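Trerncombe Opens Simulation Trials Comparing Grippers for Two-Armed Robots

NASBRIDGE, 5 August 2023. Trerncombe today announced the start of a simulation program to compare grippers and arm controllers for two-armed robots working in homes. The program will run 900 simulated trials in furnished virtual rooms before any hardware is tested at the company's Nasbridge laboratory.

Each trial pairs one gripper model with one of 3 arm controllers. The robot is placed in a rendered house and assigned a reaching or holding task, and the software records joint positions, contact forces and the time taken. Room layouts, wall coverings and furniture vary from house to house so that camera-based controllers are tested against busy backgrounds as well as plain ones.
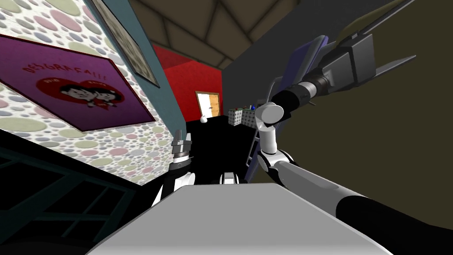
Rendered views from the simulation, with both robot arms in view.
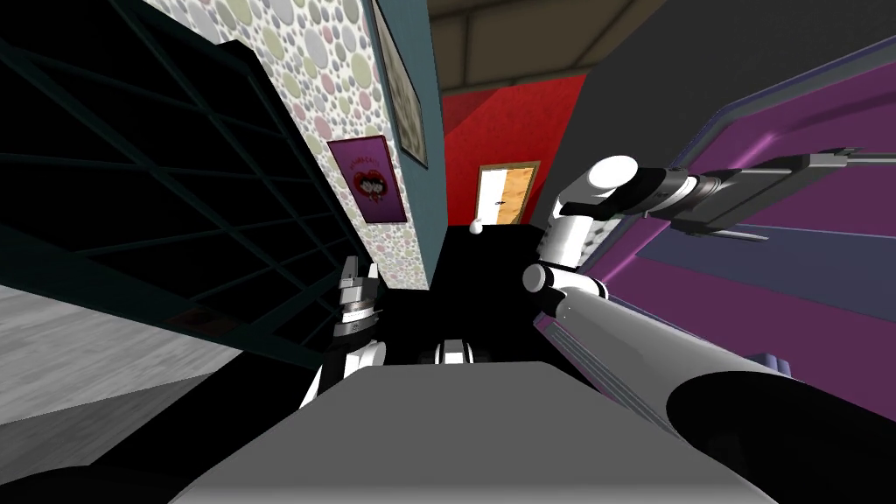
"Buyers of robot arms often have to compare grippers using figures that were gathered under different conditions," said Elaheh Kordestani, director of evaluation at Trerncombe. "We want every gripper to face the same rooms, the same tasks and the same limits on time."

The first round covers 51 household tasks selected with Grornwood, the program's software partner. Grippers will be scored on grasp stability, clearance from nearby surfaces and recovery after a missed contact. Controllers will be scored separately on path length and on how often an arm stops short of its target.

Combinations that meet the program's threshold will move on to 200 physical trials under the Nomura test plan, which uses the same task list. Trerncombe will publish the scoring method and the full simulation results, including failed trials.

Manufacturers wishing to submit a gripper model for the second round may contact the Trerncombe evaluation office in Nasbridge. Submissions must include a joint description file and rated grip force.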